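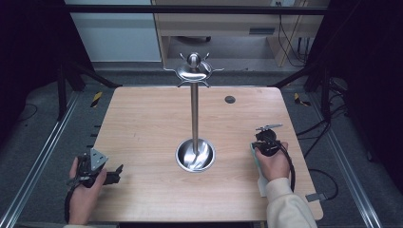
One member asked that the minutes show she had read the water figures twice and still did not follow them, and could they be gone through again before anything was voted on. They were.

**Wellau Community Garden Association**
Minutes, general meeting, May 9, 2021
Held in the meeting room on Kennedy Street, 17 members present. Quorum met.

**1. Minutes of the last meeting**

Approved with one correction. The fence along the Postia side is the association's to maintain, and the earlier minutes said it was the city's.

**2. Water**

Metered use last season came to 1,434 units, billed at the garden rate. The question raised at the start was why the bill went up when there was rain for much of the summer. The chair went back over the sheet line by line. Two things account for it:

- The rate per unit changed partway through the season.
- The north spigot dripped for a long stretch before it was shut off.

The spigot has a new washer. Several members said a washer is a short-term fix and the whole fitting is worn. It was agreed to get a price on replacement and bring it back in June.

There was a longer talk about hand watering. Some plots run a hose unattended, and this is already against the rules. A motion to add a fine was made and then withdrawn. The rule will be repainted on the board by the gate in bigger letters.

**3. Compost**

The second bay is full and has not been turned since fall. Squash vines and tomato stakes are going in whole. Members are asked to cut stems to hand length and to keep stakes, twine and plant tags out.

Nakton Hauling quoted $100 to take away the old wood chips behind the bays. One member thought the chips should be spread on the paths instead -- they are well broken down and the paths need it. Agreed. Nakton will be thanked and told no.

**4. Plots**

Two plots are open, both on the Kennedy side, both half shaded after noon. They will be offered to the waiting list in order. If the first names pass on them, those names keep their place on the list. This was asked twice and the answer is the same as last year.

A plot holder near the shed wants to put in raspberries. The rules say nothing on canes. Discussion went on for some time. Those against said raspberries travel under the path and come up next door. Those in favor said a buried edge would hold them. The matter was put to a vote and passed, on condition that a buried edge goes in first and that the plot holder pulls any shoots outside it.

**5. Shed and tools**

The combination will change on the first of June. The new one will be given out in person or by phone and will not be sent to the email list. The long-handled fork is missing. The wheelbarrow tire is flat again, and a solid tire was suggested -- cost to be looked up.

**6. Plant swap**

Set for June, at the gate. Label seedlings with the variety if known. No mint unless it is in a pot.

**7. Other business**

A member asked if the gate could stay unlocked during daylight. No motion was made. Held over to the next meeting.

Adjourned.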